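Home Stories Poems Submit About Archive

The House on Grastunau Road

My grandmother believed that a kitchen had a mood, and that you could tell it from the doorway before you ever put the kettle on. I thought of her the morning I got the keys to the house on Grastunau Road, when I stood there with my coat still buttoned and my shoes full of slush and decided the kitchen was shy.

It was all smooth white fronts and a pale gray floor, very clean and very quiet, and it didn't look as if anybody had ever burned an onion in it. My old kitchen, the one above the Nater bakery, had been the size of a closet and had loved company. The door stuck, the window rattled, and there was one deep sink where I had washed every plate and cup and baby spoon of my grown-up life, looking out at the bakery's back steps and the cat that slept on them.

I had never had a dishwasher. My sister has had one for years and talks about it the way other people talk about a good dentist. She came over that first January afternoon with a pot of soup and a bag of rolls, and we ate standing up, and when we were done she took the bowl right out of my hands.

"You're going to use it," she said.

"It's two bowls," I said.

"Then it's a short lesson."

So she showed me how the door folds down – all the way, don't be timid with it – and how the bowls should lean forward a little, like people listening, and where the big spoons go so they don't nest together and come out as dirty as they went in. I nodded along and, as soon as her car had turned the corner, I washed both bowls by hand.

I kept that up for most of a month. I'd open the door after supper and look in at the dark wire rack, and I'd tell myself that one plate was hardly worth the trouble, and close it again.

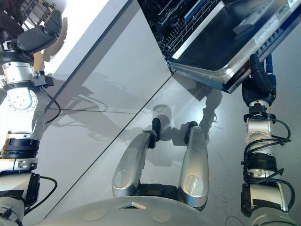

What changed my mind was the Ikska platter. It had been my grandmother's, bought with 3 months of egg money, and it was too wide for the new sink any way I turned it. The night I had the whole family over for stew, I stood there with gravy up to my elbows, and my niece, who is nine and afraid of nothing, reached past me and pulled the door down and slid that platter in along the side as neat as a letter into an envelope.

"There," she said. "Now come sit with us."

And I did. I sat down at my own table with my sleeves still rolled, and somebody passed me the last of the rolls, and behind us the kitchen started up its low, steady humming.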